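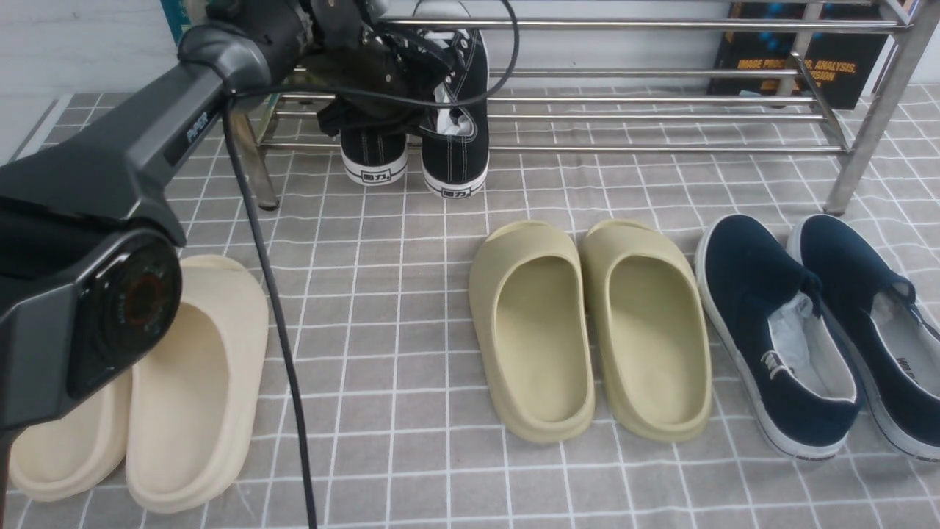 PiPER arm over the shoe task mat, rack behind. Four pairs set out.

Search this site Go

Narell shoe cell: progress report for February
Prepared by Akosua Opoku for Edel program office

Work this period was mostly upkeep on the cell. The arm lost its zero on joint 5 twice in the first week. Defne Ağca re-seated the encoder connector and reran the calibration, and the fault has not come back in 46 hours of running.

Cable routing is still open. A loose cable can catch on footwear when the wrist turns, so operators check for slack before each run. Karabulut has quoted a spring guide that would hold the lines closer to the upper arm. We would like to order it from the repair budget.

The gripper pads were changed once. Slides wear them faster than canvas shoes do, and we now inspect the pads every 15 runs. The floor mat was squared to the rack again after cleaning, and its corners are now taped.

Spending on parts and service stands at $2,000, with 3 invoices still to come from Plimuddale. Remaining work for next period:
- fit the cable guide, if approved
- replace the wrist cover screws
- repeat the joint 5 check with the heavier shoes

The next service visit is set for a Wednesday morning.

Recent items
Gripper pad wear log
Narell cell: January report
Spare parts list, revised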